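Wobbly bar stools and pub tables: quick fixes

Sat 20 October

Stool rocks? Check the floor first. Spin it a quarter turn. If the wobble moves with the stool, it's the stool. If not, it's your floor, and a felt pad under one foot is all you need.

Loose footring. Tip the stool over on an old towel, snug every bolt by hand, then go around again with the wrench. Don't crank one down all the way before the others are in. You'll pull the ring crooked and never get it back.

Seat squeaks when it swivels. Dab of white grease on the bearing, spin, wipe. No cooking oil, it gets gummy and smells by September.

Scratched base on a black table: wet sand with 300, lightly, then 500. Wipe dry. 2 thin coats of satin black, let the first one set up overnite. Wrinkle finish is harder to match, so try the can on cardboard first.

Rings on the top. Plain dish soap, soft cloth. Still there? Baking soda paste, rub easy. Skip the scouring pads.
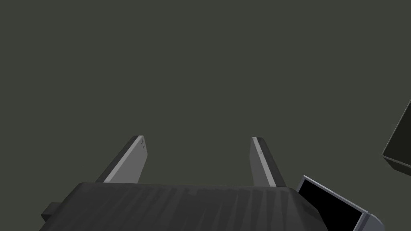 Stripped screw under the seat: pack the hole with toothpicks and wood glue, snap them off flush, leave it till tomorow. Then drive the screw back in slow.

Lost a foot glide? Take an old one to the store with you. Sizes are close enough to fool you and a loose one falls out in a week.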